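About Us

Hi, and welcome to Sistwood! If you found us because you typed "how do I fold a fitted sheet" at eleven at night, you're in good company. I started this little school because I was exactly that person, standing in a hallway with an armful of elastic and a bad attitude.

We teach folding. Towels, napkins, shirts, sheets, baby clothes, the dreaded duvet cover, all of it. I know that sounds like a thing you should have picked up from your mother, and maybe you did, but mine rolled everything into a ball and leaned on the closet door until it clicked. (Love you, Mom.) I learned properly in my first job, in the back room of a hotel laundry, where the woman training me would shake out anything she didn't like and hand it back without a word. I folded a lot of pillowcases twice.

I taught my first class in January, in my own dining room, with 2 borrowed ironing boards and a pile of dish towels from the discount bin. People stayed for soup afterward and asked when the next one was. So I ran another one, and then I ran out of dining room.

These days we have a proper place on Gandar Street, up one flight over the old shoe repair shop. Classes are small and mostly hands-on. You get a stack of cloths, I show you the fold slowly, and then you do it until your hands stop asking your head for help. I'm picky about corners! I'm much less picky about speed, and if you want to chat the whole way through, please do, I certainly will.

The beginner class, which we call First Fold, runs 2 hours. We start with plain flat cloths and nothing else. Some people are a bit let down by that (they came for the fitted sheet, I get it), but a flat rectangle teaches you almost everything: how to square it up before you start, how to smooth from the middle out, how to bring one edge over without dragging the layer underneath. A cloth with a wobbly edge is good practice too, because then you have to decide which side you're going to trust. Pick the longest straight one and let the others fall where they fall.

After that there's Closet Night, where you bring a bag of your own stuff from home, and Table Linens, which fills up fast before the holidays. We also do an evening for new parents, and I keep that one short for obvious reasons.

I get asked about our practice cloths a lot, so let me put it in writing. They come from Benmoussa, a small mill shop I've been buying from since the dining room days. We use bright colors on pale surfaces so you can see your edges from wherever you're sitting. 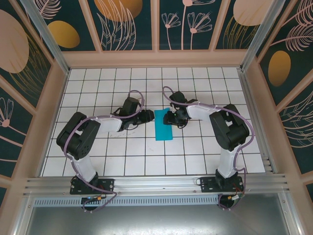
I wash them all before a class sees them, without fabric softener, which makes a cloth slippery and a beginner miserable. When they get too tired for lessons they become cleaning rags, and when they're too tired for that I finally let them go.

We've also put together a little shelf of things to take home: folding boards, drawer dividers, and the Votoron, our own cardboard template for T-shirts. I named it after a typo on an order form and it stuck. It costs next to nothing and you can make one yourself out of a cereal box, so ask me how.

If you'd like to come by, the class calendar is the best place to start. Bring short sleeves and something to drink. No need to bring an iron.

You might also like
Fitted sheets, slowly
Which towels go on which shelf
What to bring to Closet Night
Napkins for a big table

Comments

mapletop: Took First Fold with my sister and we now argue about hand towels. Thirds, obviously.

Dee_in_4B: Is the stairway the only way up? My knee isn't great but I'd love to do Table Linens.

quiltandkettle: The cereal box template works!! My son did his whole drawer with it.

We use cookies to remember your class bookings. By staying on this site you agree to our cookie policy. Accept | Settings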